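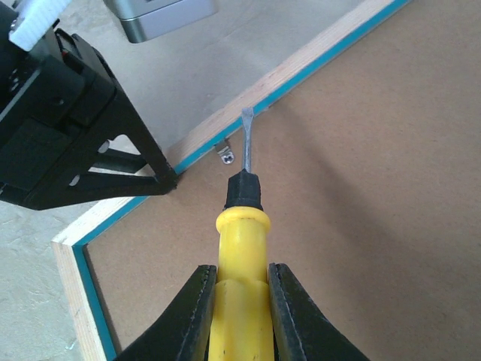

Parents in Hillville were asking what a school robotics club could teach that an evening with a toolbox could not, and the Kullton Robotics Club says it doesn't have a full answer yet.

HILLVILLE, 1/2/24 – The club today announces its entry in the Hokisov Student Challenge, to be held in April. Teams must get a robot arm to handle ordinary hand tools, a flathead screwdriver among them, on a panel in a wooden frame.

Members have put in about 189 hours so far. The club makes no claim that its arm is faster than a person, and doubts it will be by April. Past entries in contests like this one have looked better on posters than on the bench.

Each team gets 25 minutes and 4 attempts. Scores will be published in full, failed attempts included, which the club asked for.

Entry costs were met by the Ó Ceallaigh Fund. Press enquiries: Kullton Robotics Club, Hillville.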